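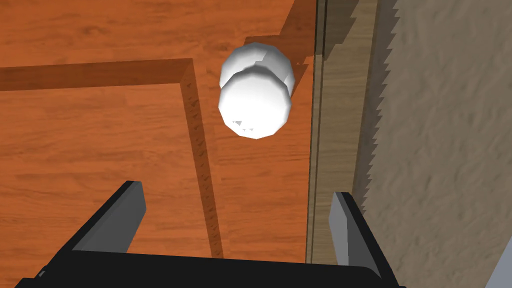

Hauwa Abubakar
Member, Finishing and Repair

Polyurethane stays tacky on one half of a tabletop

I am refinishing a dining table that came out of a house clearance in Riddale. The top is solid wood with a darker border. I stripped the old finish with a gel stripper, sanded to 180, wiped down with mineral spirits, and applied an oil-based polyurethane, satin, with a natural bristle brush. The first coat went on in the evening and I left it overnight with the garage door closed.

The half nearest the window cured hard. The other half is still tacky after 5 days. It takes a fingerprint if I press and hold. A fan has been running the whole time and it has made no difference that I can detect. Temperature in the garage is between 58 and 65 degrees. The can was new and I stirred it, did not shake it.

Things I have already considered: the stripper was the same can for both halves, but I did them on separate evenings and I may have been less careful with the rinse on the second one. The label says to neutralize with water or mineral spirits. I used water on the first half and mineral spirits on the second. I did not think this mattered.

Do I need to strip the whole top again, or is there a way to get the tacky half to cure? Could I put shellac over it and carry on?

Posted 2026-02-08

Prasanna Thambiah
Regular contributor

Do not put shellac over it. Shellac is a good barrier between bare wood and a finish that is having trouble with the wood. It is a poor choice on top of a film that has not cured. The soft layer keeps moving, the shellac is brittle, and it will craze.

Oil-based polyurethane cures by taking up oxygen. Solvent evaporates first, then the resin crosslinks. Anything that interferes with the second stage leaves you with a film that feels dry to a light touch and soft under pressure, and your fingerprint test fits that. The usual causes are:

Residue from stripper, especially wax. Many gel and paste strippers contain wax to slow evaporation. How it comes off depends on the product, so read the label again.
Old wax or furniture polish in the pores.
Natural oils in the wood. Rosewood and some other tropical species do this. If the trouble were only in the border I would suspect the species, but you say it follows a line between two halves.
Low temperature. Yours is on the cool side but the good half cured in the same air, so it is not the main cause.

Given that the two halves had different rinses, residue is the first suspect. My procedure would be:

Move the table somewhere at 70 degrees or higher with moving air and give it another 2 days. Sometimes that is enough.
If it still takes a print, scrape the soft half. A card scraper works better than sandpaper, which will load up within a few strokes.
Wash the scraped area with naphtha and clean rags, changing the rag often. Lay used rags flat outdoors until they are stiff, then discard. Do not leave them in a pile.
Let it dry a full day, sand lightly with 180, vacuum.
One thin coat of dewaxed shellac over the whole top, including the good half after scuffing it, so that the color stays even. Then polyurethane again.

The shellac must be the dewaxed type. Regular shellac has wax in it and polyurethane may not bond well over it.

Near the border, scrape along the dark wood, then along the lighter wood, and stop at the joint. Dragging the scraper across a change in grain direction tends to tear out fibers.

Rongrong Du
New member

I had the same thing with a desk and I just left it. It went hard by August. I think I started in spring, so it was a long wait. There is one spot that still marks if you leave a hot mug on it.

Qianru Hao
Moderator, Finishing and Repair

Prasanna's sequence is sound. Two additions.

First, test before you commit. Scrape a patch the size of your palm on the bad side, clean it, seal it, and put one coat of polyurethane on it. If it is hard after a day at room temperature, do the rest. If it is not, strip the whole top and check the underside for old oil or polish that may have soaked in.

Second, keep the coats thin. A heavy first coat skins over and traps solvent. I thin the first one with mineral spirits where the label allows it, and scuff with 320 between coats. Do not go to 600 at this stage, as it leaves too little scratch for the next coat to grip.

If the border is veneer or inlay, go easy with the scraper. Check the end of the table. If the dark wood does not continue down through the thickness, assume it is thin.

Hauwa Abubakar
Member, Finishing and Repair

Moved it indoors. The stripper label does mention wax. I will do the palm-sized patch first and post the result in this thread.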